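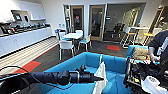 # Cotton cloths and tea towels: washing, drying, storing

Notes on keeping plain white cotton cloths absorbent. They apply to tea towels, glass cloths and flat cleaning cloths. Microfibre is dealt with at the end, as it needs different treatment.

## New cloths

New cotton is usually finished with a dressing that repels water. Wash it before first use, on its own, at 60 degrees, with powder and no softener. Two washes are normally enough. Linen may need 3.

To test a cloth, let a drop of water fall on it from a teaspoon. It should sink in at once. If it stands as a bead, wash again.

## Routine washing

- Sort kitchen cloths from floor cloths. Keep them apart in the machine as well as in the bin.
- Use powder for whites. Most liquids contain no bleaching agent, and whites washed only in liquid turn grey.
- Wash at 60 degrees. Run tea towels at 40 only if they are lightly used.
- Leave out fabric softener. It coats the fibre, and a coated cloth smears glass.
- Fill the drum loosely. You should be able to lay a hand flat on top of the load.

Cloths used with linseed oil or oil-based wood finish do not go in the wash or in any bin with other fabric. They can heat up and catch fire by themselves. Spread them flat outdoors, away from anything that burns, until stiff, then dispose of them as your council directs.

## Grey or stiff cloths

The usual causes are limescale and old detergent. Dissolve 500 g of washing soda in a large bucket of hot water, wearing gloves, and leave the cloths overnight. Rinse twice, then wash as normal. Do not use this on wool, silk or anything with aluminium fittings.

Riet Dierckx, who ran the linen room at De Graaf for 21 years, soaked everything in October, when the water heating went back on, and at no other time. In a hard water area that is not often enough. At Edgate we do it every 2 months.

## Drying

Line drying is best for whites. Shake each cloth hard before pegging it, and peg along the short hem. A tumble dryer gives a softer cloth but wears the edges - take them out slightly damp and finish them on a rail.

Never fold a damp cloth. The smell that follows survives one wash and sometimes several.

## Fabric bins

Soft-sided bins are light and do not scratch paintwork, but they hold moisture. Hang damp cloths over the side until dry before dropping them in. Empty the bin fully once a week and leave it open on its side for an hour. Wipe the lining with a weak solution of washing-up liquid, then with clean water. Check the label before putting the bin itself in the machine, as many have card stiffeners in the base.

## Microfibre

Wash separately from cotton, which sheds lint into it. 40 degrees, liquid detergent, no softener, no bleach. Dry on a line. Do not iron.

Correction, 10th March: the soda quantity given earlier was for the small bucket. Thanks to Geert Aerts for pointing it out.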